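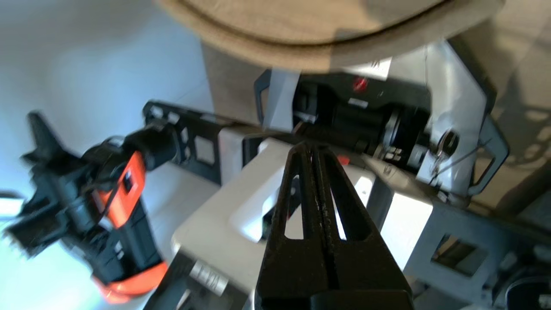 Two black grippers, one of them with orange accents.

How to stop your delay line clicking when you change the delay time

So you have built a digital delay, it echoes nicely, and then you turn the time knob and it sounds like somebody eating crisps next to the microphone. Welcome. Everyone's first delay does this, and a fair number of commercial ones did too.

What you need: a working delay with a circular buffer, a way to edit the code, and headphones you don't mind being rude to you. I'm using Flulus, the little patching language, but any language with arrays will do. The test patch is called Nyanda and its buffer is 2206 samples long, a number I chose late in the evening and have never gone back to defend.

Why it clicks

Your read position sits some distance behind your write position. Turn the knob and the read position leaps to a new spot. The sample it was playing and the sample it plays next are strangers, and the join between them is the click. A knob that sends a stream of values gives you a stream of clicks, known in the trade as zipper noise.

Step 1. Smooth the knob

Never hand the knob value straight to the delay. Keep a target and a current value, and on every sample move the current value a small part of the way to the target:

current = current + k * (target - current)

Start with k at one divided by 2000. Make it bigger if the knob feels like it is set in porridge. Make it smaller if you can still hear steps.

Step 2. Read between the samples

The smoothed delay time will almost never be a whole number. If you round it, you have put the steps back in, and Step 1 was just exercise. Take the whole part and the fractional part, fetch the two samples on either side, and mix them:

out = a + frac * (b - a)

Here a is the sample at the whole part and b is the one a single sample older. Wrap both positions round the end of the buffer. Wrap b separately. I have forgotten this 7 times that I know of.

Linear mixing dulls the top end a little, and the dulling changes as the delay moves. On echoes you'll hardly hear it. On a short flanger you might, and then a cubic version is worth the extra typing.

Step 3. Decide whether you like the swoop

A gliding read position changes the pitch while it moves, just as a tape machine does. If you want that, you're done, and may tell people it was deliberate.

If not, use two read positions. Leave the first where it is, put the second at the new time, and fade from one to the other over 8 milliseconds. Ignore new knob values until the fade has finished, then pick up the latest one. My Itano patch started a new fade in the middle of the old one and made a noise like a wasp in a biscuit tin.

Testing

Feed it a plain sine wave, because drums will hide almost anything. Turn the feedback right down, move the knob slowly, then quickly, then like a toddler. If you still hear ticks at regular intervals, check the wrapping of b. The Ikico page on ring buffers has a decent diagram of it.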